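Skolis: household cleaning vocabulary, data card

Version 2, released 2018-03-02

Summary

Skolis is a word list with usage notes covering the language of domestic cleaning in Australian English and European Portuguese. It holds 1,903 entries. Each entry pairs a headword with one or more equivalents, a register label and a source code. The list was compiled for translators of care labels, tenancy notices and product leaflets.

Sources

Entries were drawn from three kinds of text: printed leaflets, tenancy condition reports, and recorded conversations transcribed by hand. The Portuguese conversations were recorded in Bragança and the English ones in Unolholm. Regional labels are applied only where a term was missing from the general dictionaries we checked.

Of the entries, 579 come from conversation alone and have no printed attestation. These carry the code C and should be treated with more caution than the rest.

Scope

Included: surfaces, fabrics, containers, cloths, stains, and the verbs used with them. Excluded: brand names, industrial solvents, laundry machine programs. Floor coverings are included where the cleaning verb changes with the material (you shampoo a carpet but mop lino).

Containers proved the hardest group to organise. Speakers use bucket, pail, tub and basin with a good deal of overlap, and size is a poor guide to which word is chosen.

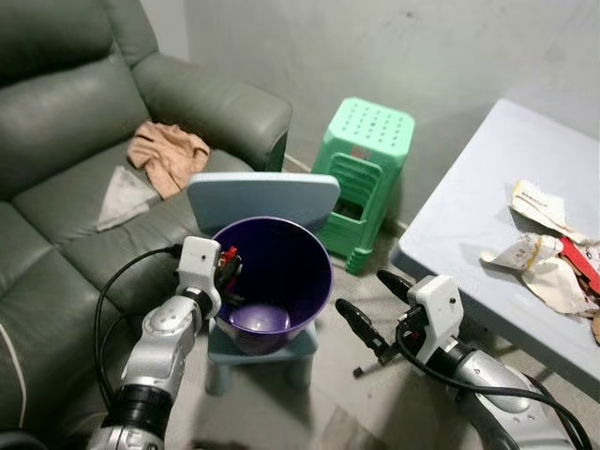
Pail should be marked as dated for Australian speakers, wrote a reader of version 1. My grandparents said it and I have never heard it from anyone under seventy, yet your list gives it the same label as bucket. The note on balde is fine as it stands.

The label has been changed in this version. Pail is now marked D (dated) for Australian English, with a cross-reference to bucket. The entry for basin is unchanged.

Fields

id: integer, stable across versions
head_en: English headword, lower case
head_pt: Portuguese equivalent; several are separated by semicolons
pos: noun, verb, adjective or phrase
register: N (neutral), F (formal), I (informal), D (dated)
source: L (leaflet), T (tenancy report), C (conversation)
note: free text, may be empty

Files are tab-separated and encoded in UTF-8. There is no quoting. Tabs and line breaks were stripped from the note field before export.

Known problems

The verbs wipe, wipe down and wipe over are separate entries, but their Portuguese equivalents are nearly identical and the notes don't yet explain the difference. Sofa, couch and lounge are cross-referenced in one direction only. Colour terms used for stains (yellowing, greyed) are labelled adjective even where the source uses them as nouns.

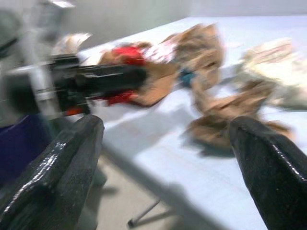

Conversation entries lean towards older speakers, and rented flats are over-represented in the English half. Frequency figures were removed after version 1 and won't be restored until the transcripts have been recounted.

Changes since version 1

Duplicate ids resolved.
Spelling normalised to Australian usage in head_en and note.
Portuguese spelling brought into line with the current orthography.
Source code W retired; the affected rows are now L.

Licence and contact

Free to use and adapt with attribution to the Watavier glossary project. Corrections are welcome through the project's issue tracker. Please quote the id and give the sentence in which the term occurred. Submissions for the next version close at the end of May.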